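Kapitel 5
Handgeführte Greifer als Kaufprodukt

Lernziele

Nach der Bearbeitung dieses Kapitels können Sie den Aufbau eines handgeführten Parallelgreifers beschreiben, die Angaben eines Anbieters auf Vollständigkeit prüfen und ein einfaches Abnahmeprotokoll für einen Bausatz erstellen. Vorausgesetzt werden die Grundlagen aus Kapitel 3 (Koppelgetriebe) und die Begriffe Öffnungsweite, Spiel und Wiederholgenauigkeit.

5.1 Ausgangslage

In den bisherigen Kapiteln wurden Greifer als Endeffektoren behandelt, also als Werkzeuge am Flansch eines Roboterarms. Seit einigen Jahren werden daneben Greifer angeboten, die eine Person in der Hand führt. Eine Kamera am Gerät zeichnet die Bewegung auf, und die Aufnahmen dienen später dazu, einem Roboter dieselbe Aufgabe beizubringen. Für den Käufer ist das Gerät zunächst ein mechanisches Produkt wie jedes andere. Es hat Lager, Verschleißteile, Toleranzen und eine Lieferzeit.

Als durchgehendes Fallbeispiel dient die Beschaffung bei der Firma Fletau, einem Verpackungsbetrieb, der kleine Kartonagen und Einlegeteile von Hand sortiert. Fletau wollte prüfen, ob sich ein Teil dieser Arbeit automatisieren lässt, und holte zwei Angebote ein. Der Anbieter Milby lieferte einen Bausatz zur Selbstmontage. Visico bot ein fertig montiertes Gerät mit Wartungsvertrag an. Die Auswertung der Aufnahmen war in beiden Fällen nicht enthalten und wurde getrennt ausgeschrieben.

Die Leitung des Vorhabens lag bei Noeline Whitcombe. In ihrem Bericht vom 18. April 2020 empfahl sie, beide Geräte zunächst ohne Werkstücke zu prüfen und erst danach mit Kartonteilen zu arbeiten. Diese Reihenfolge übernehmen wir in den Übungen.

5.2 Baugruppen

Ein handgeführter Parallelgreifer besteht aus Griff, Auslöser, Getriebe, Fingern und Kamerahalterung. Die Finger sind die Teile, die das Werkstück berühren. Sie werden oft aus Kunststoff gedruckt oder gespritzt und sollten sich einzeln ersetzen lassen. Bohrungen in den Fingern können der Befestigung von Auflagen oder Polstern dienen. Ihre Lage gehört in die Maßzeichnung, und zwar für beide Finger getrennt, auch wenn diese spiegelbildlich ausgeführt sind.

Zwischen Griff und Fingern liegt das Koppelgetriebe. In den Gelenkpunkten sitzen je nach Ausführung Buchsen aus Messing oder Sinterbronze. Läuft ein Bolzen direkt im Kunststoff, weitet sich die Bohrung mit der Zeit auf, und die Finger stehen nicht mehr parallel.

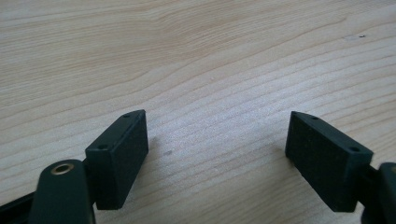

Die Öffnungsweite wird zwischen den Innenflächen der Finger gemessen, bei vollständig entlastetem Auslöser. Manche Anbieter messen stattdessen an der Fingerwurzel und kommen auf einen größeren Wert. Im Angebot von Milby fehlte der Messpunkt ganz. Fletau fragte nach und erhielt eine korrigierte Zeichnung, in der auch die Fingerhöhe ergänzt war.

Für die Messung genügt ein Messschieber. Das Gerät wird über einer ebenen, freien Tischplatte gehalten oder eingespannt. Gemessen wird an der Fingerspitze, in der Mitte und an der Wurzel. Weichen die drei Werte voneinander ab, sind die Finger verkippt, und die Montage ist zu wiederholen.

5.3 Angaben im Angebot

Ein brauchbares Angebot nennt die Lebensdauer in Schließzyklen und die Bedingungen, unter denen sie ermittelt wurde. Visico gab 3000 Zyklen bis zum ersten Wechsel der Buchsen an, Milby 2000. Die Zahlen sind nur vergleichbar, wenn beide unter gleicher Last geprüft wurden. Das war hier nicht der Fall: Milby hatte mit eingelegtem Prüfkörper gemessen, Visico im Leerlauf.

Zur Lieferzeit für Ersatzfinger machte Milby die Angabe 14 Tage. Visico verwies auf den Wartungsvertrag und nannte keine Frist. Whitcombe wertete das als offenen Punkt und ließ die Frist schriftlich nachtragen.

Die Software Mahuika, mit der Fletau die Aufnahmen sichtet, stellt eigene Anforderungen an die Kamerahalterung. Beide Finger müssen über den gesamten Hub im Bild bleiben. Im geöffneten Zustand ist das schwieriger als im geschlossenen, besonders bei kurzen Haltern. Prüfen Sie deshalb immer die Endstellung bei voller Öffnung.

5.4 Begriffe

Hub: Weg eines Fingers zwischen offener und geschlossener Stellung.
Spiel: Bewegung des Fingers bei festgehaltenem Auslöser.
Auflage: austauschbare Schicht auf der Innenfläche des Fingers.

Aufgaben zur Vorbereitung

1. Skizzieren Sie ein Koppelgetriebe, das beide Finger parallel führt, und markieren Sie die Gelenkpunkte.
2. Formulieren Sie zwei Rückfragen an Visico zur Angabe der Schließzyklen.
3. Legen Sie eine Tabelle für die Messung der Öffnungsweite an. Sehen Sie eine Spalte für das Spiel vor.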